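4.2 What happens between the bag and the shelf

We came to the unpacking of groceries almost by accident. Our first round of visits in Stuvville had been planned around cooking, and we had asked people to let us sit with them from the moment they turned on the stove. It was Yasmine Shehata, reading back through the early field notes, who noticed how often the notes began too late. By the time the onions were being chopped, a good many decisions had already been made: what would be eaten tonight, what could wait, what had to be used because it was already going soft, and what had been bought for somebody else in the house and was not to be touched. Those decisions, as far as we could tell, were being made on the counter, in the few minutes after the shopping came in through the door. So for the second round we asked to be there for that instead, and people were very kind about it, even if several of them wondered aloud why anyone would want to watch them put away cabbage.

The second round took in 67 households, 47 of them in Stuvville and the rest in Plollthorpe, where the kitchens are older and the refrigerators tend to be smaller. Altogether we have notes on 147 unpackings. Some were over almost before we had our pens out. Others went on and on, with phone calls in the middle, and a cup of tea, and a long conversation about a neighbor's knee, and the groceries sitting there all the while.

We use the word "landing" for the first place where things come to rest after they leave the bag. We borrowed it from one of our participants in Plollthorpe, who told us that her landing was the bit of counter by the wall and that everyone in the family knew to keep it clear on shopping days. Most kitchens we visited had a landing of this kind, though few people had a name for it. It was very often a corner. Corners are awkward places to chop or roll out dough, and they are a little out of the way of elbows, and things piled up against two walls don't roll off onto the floor. In Trillard's older work on kitchen layout, which we found ourselves going back to more than once, the corner is treated mostly as lost space. Our participants didn't seem to think of it as lost at all.

What struck us next was how little sorting went on at the landing. We had gone in expecting people to make groups as they unpacked, with the cold things here and the dry things there, and we had even drawn up a coding sheet with boxes for it. Moataz Metwally gave up on that sheet after his fourth visit, and the rest of us followed soon after. In most homes the vegetables and the packaged goods came down together, one on top of another, and stayed that way until somebody began to put them away (Figure 7). Leafy vegetables in particular seemed to end up in the middle of things. They are bulky and light, they take up a great deal of room in a bag, and once they are out they spread. Cartons and packets get tucked in wherever there is a gap, and the small flat ones slip under the leaves, where they are sometimes forgotten until the greens are lifted for washing. One man in Stuvville found a packet of seasoning this way while we were sitting with him and was delighted, having just accused the store of leaving it out.

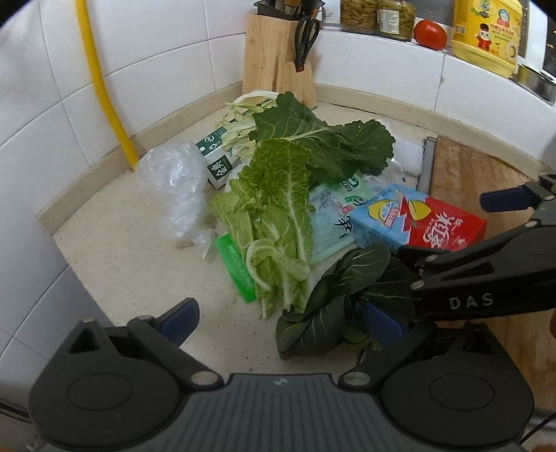
Figure 7. Groceries in a kitchen corner: napa cabbage, bok choy and other leafy greens, with cartons and packets among them and a cutting board to the right.

The order in which things left the landing was much more regular than the way they had arrived. Frozen food went first, nearly everywhere, and nobody needed to explain that to us. After that came anything for the refrigerator that was already in a box or a carton and could simply be stood on a shelf. Greens came near the end. When we asked about this we got several different answers, all of them sensible. Some people wanted to look the leaves over and pull away the tired ones before storing them. Some washed everything at once and were waiting for the sink. A fair number told us that the greens were for that evening's meal and so there was no point in putting them anywhere, and in those homes the landing turned quite gently into the place where supper began. Youssra Farouk has written a lovely set of notes on one such household, in which the grandmother never once opened the vegetable drawer during three visits and said she used it for batteries.

The cutting board deserves a word here. We had thought of it as a tool for cooking and had left it out of our first list of things to look for, but it kept turning up in the notes on unpacking. In many kitchens it stayed out on the counter all day long, and people steered their groceries to one side of it or the other. A few set things down right on top of it, then had to move them again. Ashraf El-Sayed suggests that a board left out works as a kind of border, marking off the part of the counter where food is being got ready from the part where it is only waiting. We like this idea, though we should say that when he put it to participants, some agreed warmly and one told him the board was simply too heavy to lift.

Bags had their own small history. Paper ones were folded and kept if they were in decent shape. Thin plastic produce bags were the hardest to account for, as they were neither kept nor thrown out in any hurry. They were pushed to one side and left, and in Dale MacLeod's notes from November there are several that appear on a first visit and are still being moved around the counter on the second. Gaber describes something similar with string and jar lids, and calls them "things on their way to being useful." We will come back to this in Section 5, where we look at what was still on the landing the following morning.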